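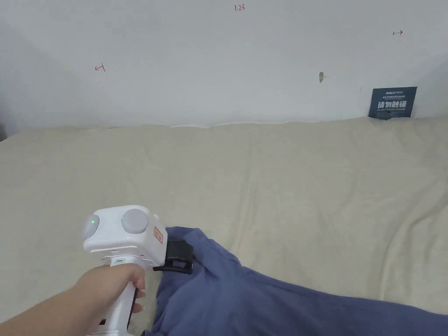 21 February 2021

Woad vat, second attempt. Halliday workshop, back bench. Ishbel writing, Evelien on the scales.

Carrying on from the notes in the green folder. The August vat went flat after two dips and we never got it back, so this one has been made smaller and kept warmer. Same pigment as before, the Fetard powder, from the tub that was opened last summer. I was worried it might have taken up damp but it sieved fine. A few hard bits at the bottom, crushed with the back of a spoon.

Recipe as used:

Water, 13 litres, from the rain butt, strained twice
Woad pigment, 58 g
Slaked lime, weighed by Evelien, see her sheet
Fructose, same
Stock pot on the hot plate, lid on, old blanket round it

Evelien wetted out the pigment in a jar with warm water and a handful of glass marbles and shook it until there were no dry specks on the sides. This took longer than last time. I think the water was too cool to begin with. Fructose went in first, then the lime a spoonful at a time. Stirred slowly in one direction, then brought the paddle back against the side to stop the swirl and lifted it out. No splashing this time. In August we were careless about that and I am fairly sure we beat a lot of air in.

Temperature held near 50 for the first hour. The dial thermometer reads low compared with the glass one, so I am going by the glass one from now on and have put tape over the dial.

First check at half an hour: liquid cloudy and still blue-green. Second check at an hour: coppery skin starting at the edges, yellow-green underneath when parted with a spoon. Third check: full skin, a good bunch of bubbles in the middle, liquid clear amber in a glass. Sediment settled. Evelien wanted to start dipping at the second check and I said wait. She was probably right that it would have taken, but I wanted the lime to drop.

Cloth. All of it is from the Zusdale bolt, plain weave cotton, scoured last week with soda ash and rinsed until the water ran clear. Total dry weight of the pieces 950 g, which is a lot for a vat this size -- I did not expect to get through all of it in one session and we did not.

Dips. Pieces squeezed out under the surface, not shaken, held down off the sediment with the wire basket. Five minutes in, then out and opened up on the rack for fifteen. Results below.

Piece A, one dip. Very pale, a bit green at first, went to a washed-out sky colour after airing. Even apart from one fold.
Piece B, two dips. Better. Some streaks down one selvedge where it touched the basket.
Piece C, three dips. Mid blue, greyer than I wanted. Evelien likes it.
Piece D, 5 dips. The best of the lot. Soft, slightly slaty, no white showing at the seams. This is the one to match.
Piece E, not dyed. Put back in the drawer as the blank.

The vat was going tired by the last dip on D. Skin slow to come back, liquid turning greenish. Fed it with a bit more fructose and left it covered. pH strip was at the low end of where it should be, so a small amount of lime as well. Will look at it again in the morning before deciding whether it is worth another round.

Grey cast on C. We talked about this for a while. My guess is iron in the water from the butt, as the old downpipe is rusty at the joint. Evelien thinks it is just lime sitting in the fibre and that it will wash out. To settle it: cut C in two, give one half a vinegar rinse, leave the other, and compare both dry in daylight. If the vinegar half comes up brighter she is right and I will stop going on about the downpipe.

Rubbing test on B with a dry white rag, ten strokes. Faint mark. Did the same with a damp rag and got a clear blue smear, so there is loose pigment still on the surface. Needs a proper hot wash before we say anything about fastness. Do not use B for the sample card.

Light test. Strips from A and D pinned in the south window under card, half covered. Next to them is a strip of the Iramard indigo from the old set for comparison. Leave them alone for a month, please. Last time someone moved the card to open the window and it made a nonsense of the whole thing.

To do:

Order more pH strips, the wide range ones, the narrow ones are no use to us
Wash marbles and get the stain off the draining board
Vinegar rinse on half of C
Check the scales against the brass weight, they drifted a gram or two when the hot plate was on
Ask about the downpipe anyway
Try a batch with tap water that has stood overnight

Evelien's sheet with the lime and fructose weights is clipped in behind this page. She has written the lime in ounces at the top and grams further down -- the grams are the ones we used.

Hot plate off, lid on, blanket left round the pot. Gloves hung on the pipe.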